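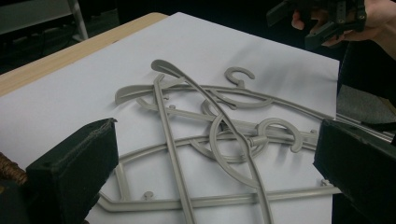 What happens in a basketball game when the shot clocks fail?

The officials stop play, both units are switched off, and the timer at the scorer's table runs the count on a hand-held stopwatch and calls it out loud until the horn or a change of possession.

I had read that procedure many times before I used it. I was the shot clock operator for Senda, home side, in a league small enough that the same four people worked the table all winter. Attendance for the last game against Norico was 472. I know the figure because it went on the score sheet, in the box next to the one for equipment faults.

First fault

The shot clock over the east basket went dark early in the third quarter. The one over the west basket stayed lit and showed 39, a number it had no way of reaching, as the count started at 24. I pressed reset. It showed 39 again. I raised my hand to the nearer official, who let the possession finish and then blew the whistle.

The control box was a Qiu, older than most of the players. The manual gives three steps: power off, wait ten seconds, power on. We did that twice. On the second try the west unit began to count up. The official looked at it for a while and told me to pull the plug.

Senda led by one. The Norico coach asked for the game to be suspended, and the official read him the rule. The Senda coach asked for the same rule to be read again, more slowly. Then both teams came back out and I was handed the stopwatch.

The required calls are at ten seconds, and then each second from five down. There was a microphone, but it was wired to the music and gave a hum, so I stood up and shouted. By the fourth quarter my voice had dropped to the point where the weak-side players were watching my mouth. One of the Norico guards started holding the ball near our table so that she could hear. Her team scored on three straight trips doing this – the Senda coach noticed on the third. 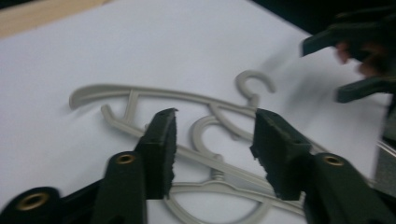 Last possession

With 11 seconds left in the game, Norico was ahead by one and had the ball. The shot count stood at four when the game clock was stopped for a tie-up on the floor. The arrow favored Norico, so the count carried over. They had four seconds to shoot and Senda would have seven to answer.

Norico ran Burner. It is a plain set: two screens on the left, the shooter running the baseline to the right corner. I had seen it all season and had never had to take my eyes off it. Now I looked at the watch. I called four, three, two. I called one and heard the crowd go up. I called zero and hit the hand horn.

The official came over and asked me where the ball was at zero.

I said I had been looking at the watch. She nodded, since that was the correct place to look, and went to ask her partner. They talked at half court for a long time. The basket counted, and Senda lost by 2 after making one free throw at the other end.

After the gym had cleared I filled in the fault report. Under "cause" I wrote "unknown." Under "effect on result" the form has a box for none, a box for possible, and a line for remarks. I checked possible. Then I plugged the Qiu back in to see if it would do it again, and both clocks came on at 24 and stayed there.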